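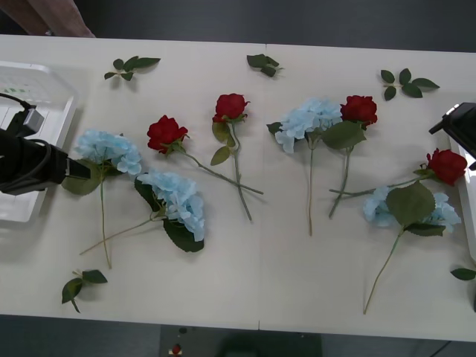
Usha Chacko

Ticket 1766, flower sorting cell, left arm gripper drifting

Hello again, and thanks for picking this one up so quickly! I know the Lemness folks are swamped, so I'll put down everything I've tried.

The left arm has started closing a little short of the stems. It's fine on the roses, but on the hydrangeas (those thin stems!) it pinches air about one time in five. The right arm, same program, same trays, behaves beautifully.

What I did first was re-teach the home position, and that made no difference at all. Then I swapped the finger pads for the spare pair from the Urncombe cabinet, and that bought us 18 good picks before it wandered off again. I also checked the cable where it loops down to the little box on the arm, and if I hold it gently to one side while the arm reaches out, the offset goes away. So I'm fairly suspicious of that loop!

For now I've dropped the left arm to slow speed and left the loose leaf sprigs out of its pick list.

Could you send a longer cable, and tell me whether I need to redo the full calibration after fitting it? The last one was done at 7 mm clearance.

Status: waiting on parts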